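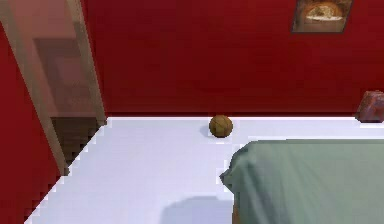

**Liltham gets its second chapter in January**

Misaki Oshima has confirmed that chapter 2 of *Liltham*, her point-and-click mystery set in a port town in 1720, will be out in January. Anyone who owns the first chapter gets it as a free update.

The new chapter picks up on the morning after the customs house fire. You play as Zevell, the clerk, for most of it, with a short section as the harbor pilot. Saves carry over, including which of the 4 witnesses you spoke to, and the ledger puzzle now has a hint option. A lot of players got stuck there, and the old solution depended on a line of dialogue that was easy to skip.

Oshima's studio, Plarnlow, has also rewritten the inventory. Items can be combined in either order, and double-clicking an exit takes you straight through it. The achievement for reaching 100 percent of the dialogue has been fixed.

A Mac version is still planned, but it won't make the January date. Ogura, who scored the first chapter, is back for the music. We'll have a full review in the next issue.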